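Ordnung in der Werkstatt: was sich bei mir bewährt hat
7. Januar 2020 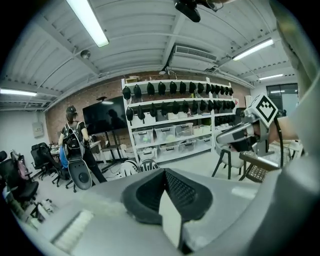 Balken und Rohre unter der weißen Wellendecke

Der Januar ist bei mir Aufräummonat, und zwar in der Werkstatt, weil es im Garten eh nichts zu tun gibt. Letztes Jahr habe ich mich bis in den September davor gedrückt und mir dann beim Suchen nach einem 3er-Bohrer fast die Nerven ruiniert. Diesmal also früher!

Zuerst die Schrauben. Ich hatte jahrelang Marmeladengläser, sieht hübsch aus, aber wehe, eins fällt runter. Jetzt liegt alles in flachen Sortierkästen von Nijs, und auf jeden Deckel klebe ich mit Heißkleber eine Schraube der passenden Sorte. Das geht schneller als jedes Etikett, und man erkennt sie auch ohne Lesebrille.

Pinsel: Wer am nächsten Tag weiterstreichen will, muss nicht auswaschen. Fest in Frischhaltefolie wickeln, Luft rausdrücken, kühl legen. Bei Acryllack klappt das bei mir wunderbar. Schon hart gewordene Borsten kommen über Nacht in warmen Essig, danach mit einem alten Kamm durch. (Bei ganz billigen Pinseln lohnt die Mühe nicht, die haaren hinterher wie ein Dackel im Frühling.)

Rostiges Werkzeug lege ich in Zitronensäure, zwei Esslöffel auf einen Liter Wasser. Ein paar Stunden reichen meistens, dann abbürsten, gründlich abspülen, sofort trocknen und dünn einölen. Meine alte Zange aus Uken war wirklich ein brauner Klumpen und greift jetzt wieder!

Verlängerungskabel bitte nie um den Ellenbogen wickeln, davon verdrehen sie sich. Lieber lockere Schlaufen legen, einmal so herum, einmal andersherum, und mit einem Streifen Klettband zusammenhalten. Eine Rolle hält ewig.

Und der Leim: Flasche immer auf den Kopf stellen, ich habe dafür 11 Löcher in ein Restbrett gebohrt. Holzleim mag keinen Frost, im Winter nehme ich ihn deshalb mit in den Keller.

Als Nächstes ist die Schublade mit dem Schleifpapier dran, da habe ich noch keine gute Lösung. Wer eine hat, schreibt sie mir gern in die Kommentare.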